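Trorkmont Institute of Technology
School of Engineering and Computing

Unit 2254: Applied Robotic Assembly
Course handout 7 — Team project: servicing a desktop computer with a robot arm

Purpose of this handout

This handout sets out the requirements for the team project, which carries 30 per cent of the final grade. It should be read together with the laboratory safety rules and the unit outline. Students who completed the introductory unit before April will find that the rules on fixtures have changed, and should read that section with care.

Background

The peg-and-hole exercises in the first part of the unit used parts made for the purpose. They were stiff, regular and held in a known place. A desktop computer offers none of these comforts. Its case flexes when pressed, its cables move, and many of its connectors sit deep between other parts. A fit that a person makes by feel in a moment may take a team several weeks to program reliably.

The task for the project is the insertion of one memory module into the motherboard of an open tower. Teams that complete this task early may apply to attempt a second one from the list kept in the Wositz Laboratory.

Teams and bench time

Teams are made up of three or four students. Each team is allotted 36 hours of bench time over the term, booked through the Dundel system in blocks of no more than three hours. Unused blocks must be released by noon on the day before. A team that fails to release a block will have it counted as used.

Every team member must be able to explain the whole program at the assessment. Work may be divided, but the marker may put any question to any member.

Fixtures

The fixture plate holds loose parts in known positions so that the arm can pick them up without searching. Teams design their own plate and submit the drawing for approval before printing. The following rules apply.

Holders must support a part along its edges and leave the gripping surfaces clear.
No holder may press on the contacts of a circuit board.
The plate must be located against the table rails, so that it can be removed and returned to the same place.
Posts and other tall features must be marked on the drawing with their full height and entered in the collision model.

The last rule is new. In the previous intake, most of the stoppages recorded at the bench were caused by features that had been printed but never entered in the model.

Approach and insertion

The approach should be planned in two stages. In the first, the gripper moves at normal speed to a point directly over the slot and clear of the case. In the second, it descends at reduced speed with force monitoring switched on. The program must stop and withdraw if the force limit is passed. Raising the limit to get past a failed insertion is not permitted and will result in loss of marks under criterion two.

Teams should give early thought to the width of the gripper itself. A path that looks clear for the module may not be clear for the fingers holding it, particularly near the drive bays and the wiring. Arm cables also need slack, and their movement should be checked by hand-guiding the arm through the full path before any program is run.

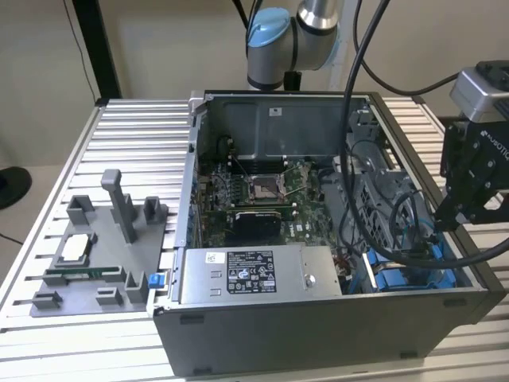 Svatopluk Ondrejka adds that teams should practise the withdrawal as often as the insertion. In his view, a program that can back out of the case safely from any point is worth more than one that succeeds quickly on a good day — and it is the withdrawal he will ask to see first.

Assessment

Criterion one: reliability. The program is run ten times without changes between runs. A run counts as successful when the module is fully seated and both latches have closed, or, on boards with a single latch, when that latch has closed.

Criterion two: safe behaviour. The marker will shift the fixture plate slightly before one further run. The program is expected to detect the error and stop. It is not expected to recover.

Criterion three: written report. The report should describe the fixture, the planned path and at least one approach that was tried and abandoned, with the recorded force data. Reports are to be submitted through the Arumugam portal as a single file, with the team number in the title.

Requests for extra bench time must be made in writing to the unit coordinator before the final two weeks of term.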